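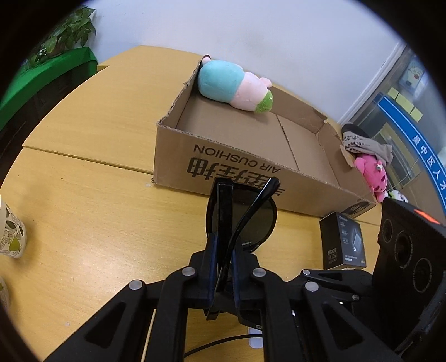
Minttu Keskinen wants to know when she can stop putting other people's stuff away, and whether buying one of these gets her any closer to that day. She also says that if the answer is "ten years" I should take the page down and sell vacuum cleaners.

Fair enough, Minttu! I'll get to it, and I'll try to be straight with you even though I'm the one selling the thing.

Mallura Hand Gripper
$600, ships from Jedville
In stock
Colour: black with dark blue pads

The Mallura is a two-jaw gripper that you hold and work yourself. You squeeze, the linkages close, the pads meet and you've got hold of whatever was between them. Sunglasses are one of my favourite things to try with it, because they look like nothing and they're a surprisingly fussy pick. You've got a thin arm that wants to swing open, a lens you don't want to touch, and a hinge right where you'd like to pinch. Your fingers sort all that out without telling you. With two flat pads you have to think about it.

People buy them to find out what a chore looks like from the machine's side. Some put a camera on it and record themselves tidying so a robot can be taught from the recordings, and some just want to know before they spend proper money on an arm whether the job they have in mind can be done with two fingers at all. I'm in the second lot. I ran a small packing bench for years and I was forever being told that a robot would be doing it by winter, so one winter I borrowed a gripper and did a whole shift with it in my hand. Very educational. My forearm didn't speak to me for two days.

What you get

The gripper with pads fitted
A spare set of pads
The hex key for the pad screws (tape it to the handle, I've lost three)
A printed card with the care notes, in my own wording, sorry
A blank mount plate for a small camera. Camera not included, and I don't sell them

So can machines do the chores yet?

Some of them, some of the time, if you're patient and your house is tidy to begin with. I know that sounds like a dodge.

Picking up one thing off a clear table is in decent shape. If the thing is stiff, about fist size and not slippery, I'd back a modern arm with a gripper like this one to get it most times, and to put it in a box if the box is open and stays put. Sunglasses, a small carton, a soft toy. Soft toys are lovely, by the way – they squash to fit the pads and forgive you for being off to one side. I recommend starting with one if you've got kids trying the tool, it's very hard to fail.

Pile things together and it gets harder quickly. Take an open box, with one toy lying half up against the wall. You can reach in with your hand and feel your way under it. A gripper has elbows, and the elbows hit the cardboard. The first time you use the Mallura inside a carton you'll see what I mean, since the linkages spread out wider than the thing you're picking up and you end up coming in at some silly angle. A robot has the same trouble, plus it has to work out that the silly angle exists.

Paper cups are another good one. Squeeze enough to lift a full one and you might fold it. Squeeze less and it slides. I do it by eye, watching for the side to start denting, and I've put a fair bit of tea on the floor learning.

Cloth I would not promise anyone. I've watched folding done very nicely in videos and I've tried it at home with one gripper in each hand, and what I got was a tea towel in the shape of a tea towel that had been sat on. It can be done. It's slow, and somebody has usually laid the towel out flat first, which to my mind is half the chore.

Then there's the part Minttu is really asking about, the putting away. The grabbing is maybe the small end of it. Whose sunglasses are they? Do they live in the car or on the hook? Is that box rubbish or is someone keeping it for a return? My own mother can't tell what's rubbish in my house and she's known me my whole life, so I don't see how a machine is going to manage on a first visit.

How I tested it

I kept a tally for this page because people kept asking for a number and I was tired of waving my hands about. I did 2,000 picks with the Mallura over one October, in the evenings mostly, with the radio on. Same tool all the way through and the same pair of pads. Everything came from around the house and the bench: glasses, cups, small boxes, toys, pegs, a ball of string I came to hate.

I dropped or fumbled almost 60 of them. Now, that's me doing it, with my eyes and my wrist and a lifetime of picking things up, so please don't read it as what a robot would score. Read it the other way around. Even with a person driving, two pads will miss now and then, and any machine using the same shape of jaw starts from there and goes down. The misses were nearly all thin things lying flat, and the string.

If you're pricing up a robot for a shop floor I'd do the same test with your own parts before you talk to anyone. Put your worst part in front of you and try it 30 times. If you can't get it reliably by hand with the gripper, the sales fellow's arm isn't going to, and you'll have saved yourself a very long meeting.

What's good about it

The pads are the best bit. They grip without leaving a mark on glossy plastic and they wipe clean with a damp rag. The jaws open and close evenly so the thing you're holding stays in the middle, and the pivots have stayed smooth on mine. You can also take the whole tool apart on the kitchen table and get it back together again, ask me how I know.

What's not so good

It's wide. I've said that already but it's the complaint I hear most. For deep narrow boxes it's the wrong shape and I'll tell you so if you write to me with measurements.

You can't feel much through it. Some comes back to your hand but it's muffled, like working in ski gloves. If you're recording for a robot that's arguably fair, as the robot can't feel much either, but it does get tiring.

Left-handed people can use it and the grip is the same both ways, though the screw you'll want for adjusting the pad spread ends up facing away from you. Annoying. I've asked Mallura about it.

And the price, I know. I don't set it. There's a cheaper one from Zawadzka that I used to stock, and it's a good honest tool, lighter too, but the pads wore through faster than I liked and I got sick of posting out replacements. If you already own one, keep it and buy better pads.

Comments from people who've bought one

Verena Wieser: I got this to settle an argument at work about whether our sorting table could be automated. We took turns for an afternoon. The argument isn't settled but it's a much better argument now. The small bottles were fine and the bubble bags were a disaster.

Eetu Peltonen: Good build. I'd have liked a softer pad as an option, for eggs and so on. Used it to load the dishwasher for a week and my partner has asked me to stop.

Seija Manninen: I was after something for reaching under the couch and this is NOT that, so read the page properly unlike me. Refund came through with no fuss.

Kevser Türkmen: Does it work with the Flakstead wrist mount? The page doesn't say.

It does, Kevser, with the longer screws. They come with the Flakstead mount, not with ours, so don't throw out the little bag. I'll put that in the fitting notes below where it should've been all along.

Fitting notes

Check both pad screws before first use, they can loosen in the post. Snug is plenty.

For a camera, use the blank plate and drill it to suit whatever you've got. Put it far enough back that you can see both pads and a bit of the table past them. I had mine too close to begin with and had hours of lovely footage of a hinge.

If you're using a cable, leave some slack and run it off the back, away from the jaws. Mine has been nipped once. It still works but it has a kink in it that bothers me.

Flakstead wrist mount: fits, use the long screws from the mount's own bag.

Care

Wipe the pads after food. Don't put it in the dishwasher (Eetu, I'm looking at you). A drop of light oil on the pivots if they start to squeak, then wipe off the extra or you'll get it on your cuffs. Store it with the jaws open.

Returns

You've got 30 days from when it lands at your door. Used is fine, I'd rather you had a proper go at it. Just send the spare pads back too, and the card if you can find it. Return postage inside Canada is on me, and for anywhere else drop me a note first and we'll work something out.

Back to Minttu

I don't have a date for you. My guess is you'll get help with one narrow job well before you get help with the whole house – a machine that clears the one table every night, say, and leaves anything it isn't sure of in a tray for you to deal with in the morning. I'd take that. I'd take it tomorrow. Will this gripper bring it closer? A little, if you record with it and share what you record, and if you don't, it's still a good way to spend an evening finding out how clever your thumbs are.

I do have one vacuum cleaner in the shed, if you want it. It needs a belt.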